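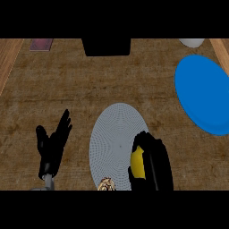 Gilberto Chambi
Research engineer, two-handed manipulation, Climari project

Tuesday, October 6, 2026

Back at the simulated table all day, and I do love this table, even after staring at it since April. The right hand got hold of the yellow thing and had it over the big grey plate, with the left hand open and waiting off to the side, and I sat there grinning at my monitor like a proud uncle!

What we're testing is whether the policy does better when it replans every 15 steps, where the old one replanned every 4. Fotis was sure the longer stretch would make it clumsy around the plates (he bet me a coffee, bless him). So far it has dropped the fruit in 2 runs with the new setting and 3 with the old, far too close to brag about, and I told him so over lunch. Still, the motion looks calmer to me. Tomorrow I'll shuffle the far row of objects and start the whole batch again before I go home.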